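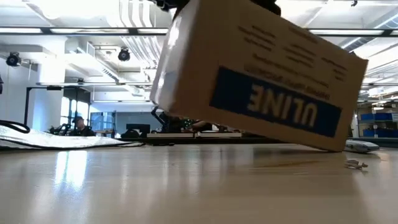

Shabnam Tanoli

Niazi: practice problems and small datasets for a first course in macroeconomics

Welcome, and thank you for stopping by. Niazi is the set of problems, toy datasets and worked answers that I have been building up over the years for my introductory macro course, and which I finally put in one place so that other teachers could borrow it without having to write to me first (though I do like getting the letters, so please keep writing). If you teach a first or second course in macroeconomics, or you are working through one by yourself in the evenings, I hope you will find something in here you can use.

What you get

The collection holds 3,851 problems in all. Of those, 2,498 come with a full worked answer, and the rest have a short answer only, usually a number or a one-line statement. I keep meaning to write out more of the long ones. If you would like to send me one, I will gladly add it with your name on it.

The problems sit in six folders, in the order I teach them:

accounts: national income, GDP by spending and by income, real and nominal values, price indexes
labor: unemployment, participation, job finding and separation
growth: the Solow model, growth accounting, a little on ideas and human capital
money: banks, the money supply, inflation, interest rates
cycles: IS-LM, aggregate demand and supply, the Phillips curve
open: trade balances, exchange rates, small open economies

Alongside the problems there is a folder called data, which holds the made-up economies the problems refer to. I use three of them throughout. Adent is a closed economy with a big farm sector and very steady habits, and it is where everyone should begin. Fisto has a central bank, a government that likes to borrow, and some rather dramatic inflation in its middle years. Latero is small and open, buys most of its fuel abroad, and exists mainly so that students have somewhere to try out a fixed exchange rate. Each has its own file of yearly figures, and the same figures turn up from chapter to chapter, so a class that has computed Adent's savings rate in the second week will meet it again when they get to the steady state.

How the files are laid out

Every problem is a plain text file with a short heading and then the question. The heading gives these fields:

id: the folder name, a dash and a number, such as growth-0112
level: 1 for a warm-up, 2 for homework, 3 for something I would put near the end of an exam
needs: the data file the problem uses, or none
answer: full or short
math: arithmetic, algebra or calculus

The answer lives in a file with the same id in the answers folder. I kept the two apart on purpose, having once handed out a printed packet with all the solutions attached. The class did wonderfully on that one.

The economy files are comma-separated, one row per year, with the column names in the first row. Money amounts are in millions of the local unit. Prices use year 1 as the base and set it to 100. Rates are written as percents, so 4.5 means four and a half percent and you should divide by 100 before you put it into a formula. I know some people prefer decimals, and I went back and forth on it for a whole summer, but first-year students read percents more easily and so percents it is.

Where the numbers come from

I made them up. The three economies were built in a spreadsheet from the same models the students learn, with some random bumps added so the lines are not perfectly smooth. Please don't use them to say anything about a real country. They are tidier than real data in nearly every way: there are no revisions, no missing quarters, and the income and spending sides of GDP agree to the last unit, which should make anyone who has worked with actual accounts smile a bit.

The random bumps are the same every time, so your copy of Fisto will match mine. If you want fresh numbers for an exam, there is a short script in the tools folder that will build a new version of any of the three. Give it a starting number, and it will write out a new file with 900 years in it. Yes, that is far too many. I wanted a long run for the growth chapter, to show how slowly the last stretch toward the steady state goes, and never got around to making the length a setting. Just delete the rows you don't need.

One caution about the script: it remakes the data but it doesn't remake the answers. Anything that depends on the old figures will have to be worked again by hand.

Known trouble spots

The labor folder is the oldest and the most uneven. Some of its problems say "labor force" where I would now say "adult population", and a careful student will catch it and come knocking. I fix these as they are reported.

A few questions in the money folder assume that the central bank sets the quantity of money directly, the way older textbooks tell the story. They are good practice for the multiplier, so I left them in, but I would pair them with something on how banks are paid interest on their reserves.

In cycles, the sign in front of the output gap changes between the early problems and the later ones. The early ones measure the gap as potential minus actual output, and the later ones turn it around. The wording of each problem says which is meant, if you read all the way to the end.

There is very little here on inequality, on housing or on financial crises. Those are subjects I teach from articles, and I have never found a short numerical problem about a bank run that I was happy with.

Using it in your class

Please copy, print, change and hand out whatever you like. I ask only that you keep the name Niazi somewhere on the packet and that you don't sell it. If you change a data file, rename it, so that somebody comparing notes with another school doesn't lose an afternoon wondering why the two Lateros disagree.

For a course of ordinary length, I assign eight or nine problems a week, mostly level 2, with a pair of warm-ups done together at the board. Level 3 problems go better in small groups. The growth ones in particular can be slow going for students who haven't seen a logarithm in a while, and I usually set aside part of a class meeting to go over logs before we open that folder at all.

Corrections and new problems

Send corrections with the problem id and a sentence on what is wrong. New problems are very welcome, as long as they use one of the three economies or no data at all. I go through everything that has come in each March, when the grading lets up for a little while, and put out the new version soon after.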